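Student Work > Environmental Studies > Term Projects > Where the Water Goes

Where the Water Goes: one share house, two readings a day
Term project report, submitted 23rd September

I picked water because I was sick of hearing my housemates argue about it. Our quarterly bill turned up in January and everybody had a theory. One said it was the garden, one said it was my showers (rude), and the third blamed the toilet, which runs on a bit after you flush. I thought, well, I've got a project to do, so I may as well find out who's right!

What I set out to do

My plan was pretty simple. I wanted to work out which part of the house used the most water, and whether a few small changes would make a difference you could see on the meter. The house is an old weatherboard place on Jusmont Street with one bathroom and a laundry that's basically a cupboard. I left the garden in, even though it made things messier, because it was half the argument.

I read the meter morning and night for 15 days, then we made our changes, and I read it for another 15. The meter is under a lid near the front fence and there was a spider living in there the entire time. I kept a torch and an old ruler beside the front door so I could flip the lid up without putting my fingers anywhere near it.

Alongside the meter I stuck a sheet on the bathroom door and another on the fridge, and everyone put a tick down for each shower, flush, load of washing or sink of dishes. I'll be upfront that the ticks weren't perfect. There was one evening with friends over when I'm certain the toilet got a lot more use than the sheet says.

The first fortnight

The showers were the biggest user by a long way — so yes, my housemate was right, although it wasn't only mine. I timed my own and was embarrassed to get 18 minutes on a cold morning. Our shower head is an old Ovurik one with no flow restrictor, and when I held a bucket under it the bucket filled so fast I thought I'd started the timer late. I did it again and got the same thing.

The washing machine came second. It's a Kaneko top loader that came with the house and it fills right up no matter what you put in it. We'd all been doing little loads of our own stuff, so it was filling right up for a couple of shirts and some socks.

Dishes were the one that surprised me. I'd been expecting almost nothing from the kitchen, but three of us rinse everything under a running tap and then go off looking for the tea towel with the tap still on. Cups are the worst for it. A plate gets a wipe and goes in the rack, but a cup gets rinsed, sniffed, rinsed again and filled up for a drink.

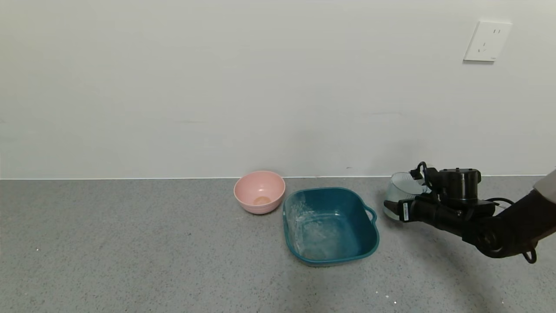 Plastic cup and basin at the counter.

So for the second fortnight the kitchen rule was a basin for washing, a basin for rinsing and no running tap. We grumbled about it at first. The rinse water went out to the lemon tree if it wasn't too soapy, and I reckon the tree looks better, but I didn't measure the tree so I can't put that in my results.

The changes

Apart from the basins, we swapped the shower head for a low-flow one from Plirnirer Hardware (my dad lent me the shifter and I only dropped it on my foot once), and we started sharing loads of washing. Sharing loads caused more drama than everything else put together. There's still a pink tea towel that used to be white and I'm not allowed to talk about whose red jumper did it.

We also fixed the toilet. It needed a new rubber seal and it took me 2 goes to get it seated properly.

What happened

Over the second fortnight the house used 755 litres less than it did over the first. I was hoping for more, to be fair. It rained twice in the second half, so the garden hardly got watered, and some of the drop has to be from that. I should have put a separate little meter on the garden tap, and if I did this again that'd be the first thing I'd buy.

The other problem is that everyone knew I was watching. My own showers got shorter the day the sheet went up, before we'd changed anything, which means my "before" numbers are probably lower than a normal fortnight for us.

Still, we've kept the shower head and the shared washing. The rinsing basin comes and goes depending on who's on dishes. The next bill isn't due for a while yet, and I've asked if I can add it to this report as an appendix when it turns up.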